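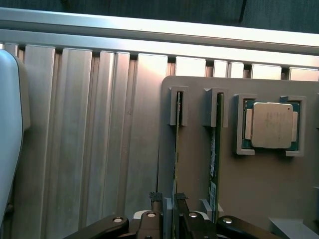

Gray mounting board with two memory modules and a processor chip, slatted aluminum wall behind.

Gemirville Annex, computer refurbishing room
Walk-through checklist with comments
Date of walk-through: 4/18/23
Next one due: July

Marks used: OK, FIX, NO (not acceptable as found), ? (told it was fine, couldn't confirm it)

EXITS AND AISLES

1. Main door opens fully and isn't blocked. OK
2. Rear door opens from inside without a key. FIX
It opens if you put your shoulder into it. I was told it only sticks in damp weather. It was a dry day.
3. Aisles clear for their full width. NO
Monitors stacked beside the rear door again. The last report says these were "being moved." I would like to know where to, as the pile looks taller.
4. Exit signs lit. OK

ELECTRICAL

5. No power strips plugged into other power strips. NO
Found under the testing bench, 2 strips in a chain. Same finding as last time, same bench. The reply on file calls it temporary.
6. Cords free of cuts, tape and pinch points. FIX
One taped cord on the label printer. Tape is not a repair.
7. Breaker panel can be reached and is labeled. FIX
Can be reached. Labels are in pencil and one reads "misc." Please find out what misc. turns off.
8. Outlet testing done and logged. ?
The log shows all outlets passed, every line in the same ink and the same slant. Maybe it was all done in one sitting. I tried three outlets myself and they were fine. Please put a time next to each line from now on.

BENCHES AND STATIC

9. Wrist straps at each bench, clipped to ground. FIX
Straps were there. One was clipped to a painted drawer handle, where it does nothing at all.
10. Strap tester works. ?
It gave me a green light with the strap on. It also gave me a green light with the strap off.
11. Food and drinks kept off benches. OK
Suspiciously clean. I'll take it.

BATTERIES

12. Swollen laptop batteries kept apart from good ones. NO
The Wunau bin is the right kind of bin and its lid was shut. The swollen packs were on the shelf next to it.
13. Bin emptied on schedule. ?
Tag says yes. No pickup slip to go with the tag.
14. Terminals taped before storage. OK

FIRE

15. Extinguishers mounted, charged, tagged. FIX
Unit 184 has a current tag and a needle in the green. It is also on the floor behind a coat rack. The hook is still on the wall.
16. Smoke detectors tested. ?
Drullosora sent a certificate for the whole building. It doesn't list rooms, so I can't tell whether anyone came into this one. Ask for the room list.

STORAGE AND LIFTING

17. Shelf load limits posted and followed. FIX
Sign says 800 pounds per bay. The Russo shelving has a mix of bolts in it, and I don't believe the sign was written with those bolts in mind. Keep the heavy printers on the bottom until someone shows me paperwork.
18. Step stool in good shape. NO
3 rubber feet. It needs four. Taken out of use and tagged by me.

FIRST AID

19. Kit stocked and in date. FIX
Plenty of bandages. The eyewash bottle is expired.

FOLLOW-UP

Items 3, 5, 12 and 18 need a written answer before the July visit. "Done" is not an answer. Say what was changed and leave it where I can look at it. For the items marked ?, send the slip, the list or the log page.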